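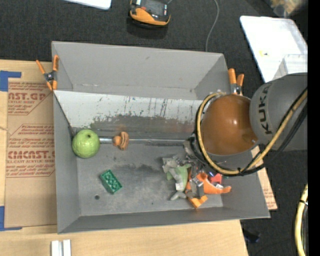 Toy bin: stop sorting and just have one big one?

Started by keanemom, Thursday, July 8, 2021

keanemom
We've got one gray open-top bin that everything lands in. Plush, blocks, the play food, all of it. My sister-in-law swears by the Tumberg system, where each kind of toy gets its own labeled box, and she has been on me to switch. I priced it out and it came to $215 for the set with lids. For boxes. My kids are five and eight and I have serious doubts that either of them is going to read a label before throwing a block at it. Has anyone stuck with this past the first month?

virkham_dad
No. We did labeled boxes in November and by the holidays the one marked ANIMALS was full of crayons. The boxes are fine as boxes. The idea that a label makes a kid put a green plush in one place and an orange plush next to it is where they lose me.

Minttu Mäkelä
I'll disagree. One big bin means the block ends up under the soft toys, and the kid who wants the block dumps the whole thing on the carpet to get it. I watched this every day for two years. We went to separate boxes, without labels, and the dumping mostly stopped. You don't have to buy the Tumberg ones. Mine were from the grocery store.

keanemom
"Mostly" is doing some work there. How old were yours when the dumping stopped? Kids also just get older.

Minttu Mäkelä
Four and six. And yes, fair, I can't prove it was the boxes.

grelent77
Different question. What's with the bottom of that bin? Dark smudges, a long stain, and the white panel at the back is all scratched and chipped. I'd worry about that before I worried about labels. If it's coming off in specks I wouldn't want plush in there.

keanemom
It's scuffs. It's a toy bin, it gets used.

grelent77
Some of that is scuffs. The brownish patch on the panel I'm less sure about. Warm water, dish soap, an old toothbrush along the seams. If it doesn't lift, fine, it's wear. But I'd want to know.

pocketlint
There's a hole in the floor of it too, down by the green block. Anything small goes straight through. We lost a whole set of doll shoes that way and found them when we moved.

virkham_dad
Tape over it from underneath.

pocketlint
Tape lasts a week. Ask me how I know.

rosehip_lane
Can I be the grump and say the rod is a bigger deal than the hole? There's a thin metal rod lying across the bin with the apple sitting at one end of it. Is it attached? If a five-year-old can pull it out, I'd take it out.

keanemom
I'll check the rod tonight. I didn't think about it.

Minttu Mäkelä
While you're in there, pull the play food out and give it its own box. Just that. One box, no label, no $215. If the apple is still in it after two weeks, try a second box for the blocks.

virkham_dad
And if it isn't?

Minttu Mäkelä
Then you were right and she's out the price of one box.

grelent77
I could live with that as a test. My money's on the apple turning up in the bin by Sunday, though.

rosehip_lane
What does the apple count as when they play store? At our house the play food goes with the cash register, and the cash register is too big for any box I own. This is where every one of these systems falls over for me. The article my neighbor sent me said to "start by grouping your 1,000 items by use." I closed it.

pocketlint
Did it say what to do with half a set of doll shoes?

keanemom
OK. Plan is scrub it, look at the rod, one box for the food. I'm not telling my sister-in-law until I know how it went — she'd have the label maker out in the driveway. Will post back.

virkham_dad
Patch the hole first. Duct tape, two layers. Pocketlint used the cheap stuff.

pocketlint
I did not use the cheap stuff.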